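Why Do Folded Things Stay Folded?

Grab a T-shirt out of the laundry basket and drop it on your bed. It lands in a lump, right? Now fold it and put it down again. It stays flat and square, and you can stack another one on top. I've been folding things since I was old enough to reach a table, and I still think that's pretty neat!

So what's going on? Let's start with cloth. If you look at a T-shirt through a magnifying glass, you'll see tiny loops of thread, all hooked through each other like a very long chain. That's called a knit, and it's why a T-shirt stretches when you pull it over your head. Loops can bend every which way, so the shirt flops.

When you fold it, the layers lie against each other and rub a little. That rubbing is called friction. Friction is what keeps your socks from sliding off your feet, and it keeps the sleeves tucked in behind the shirt too. Add the weight of the cloth pressing down, and the whole thing sits still.

Bags are trickier. A bag has handles, and handles love to get in the way. 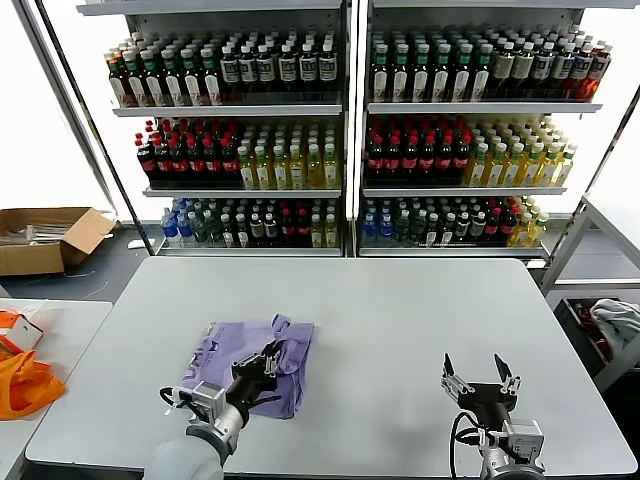
My way is to smooth the middle of the bag first with both hands, going out toward the edges — that pushes the air out. Trapped air is sneaky. It makes a puffy bubble, and if you fold over a bubble it just pops up somewhere else. Then lay the handles down flat on the bag, fold one side in, fold the other side in, and roll it up from the bottom. My friend Liên Phan tucks the handles inside first, and hers come out smaller than mine. (I'm a bit jealous.)

What about creases? A crease is a place where the cloth got bent and sort of remembers it. Fold something in the same place 12 times and it starts to bend there all by itself. That's handy for a bag, but not so great for a shirt with a picture on the front. The ink in a print can crack if it gets a hard bend over and over, so I fold mine with the picture on the outside, nice and loose. 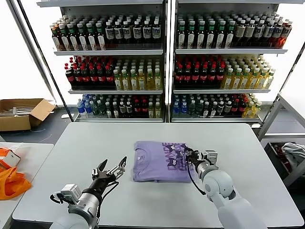

Want to try a test? Find two old T-shirts that are the same size. Fold one and scrunch the other into a ball. Put a heavy book on each and wait 60 minutes. Which one has more wrinkles? Now shake them both out and hang them up, and look again at bedtime. Draw what you see, and try it with a pillowcase next!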